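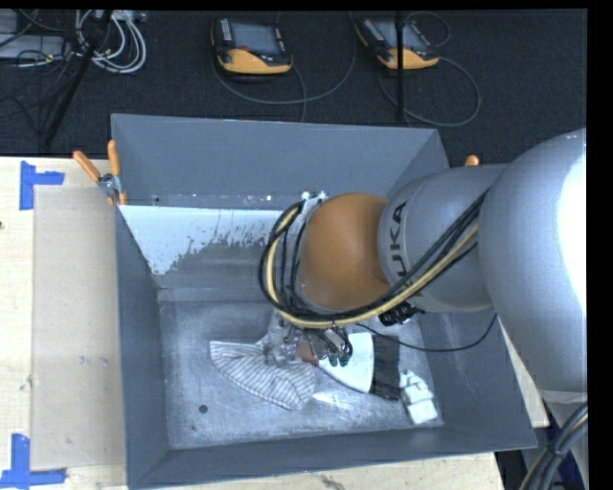
木製の台に置かれた灰色の金属製の箱

カテゴリ:お知らせ>自治会・定例会議事録
最終更新:1月
ホーム 活動 議事録 回覧板 お問い合わせ

1月定例会 議事録

日時:火曜日 19時より
場所:レナノ会館 2階和室
出席:33名(委任状85名)
議長:ダニヤル・ハシュミ

1.前回議事録の確認
訂正なく承認。

2.古紙回収の報告
12月分の回収量は3,476キロ。雑誌にビニールの付録が混ざっていたため、業者のキンギより分別の依頼があった。次号の回覧板に載せる。

3.街灯の交換
レキク通り北側の2基が点灯しない。市へ連絡済みで、返事待ち。南側は春以降に改めて検討する。

4.餅つき大会の会計
残金1,501円。来年度へ繰り越すことで了承。もち米が余ったとの報告があり、次回は注文を減らす。臼の保管場所については意見がまとまらず、継続審議とした。

5.ごみ集積所のネット
カラスの被害が続いている。重りつきのネットに替える案が出た。見積もりは会長が取る。

6.その他
・会館の鍵は使用後その日のうちに返却すること。
・和室のストーブの灯油が残り少ない。
・ウンドウ公園の清掃は2月も第2日曜の朝8時から。軍手は各自持参。

次回は2月、同じ時間、同じ場所。
20時40分閉会。

前の記事 一覧へ戻る 次の記事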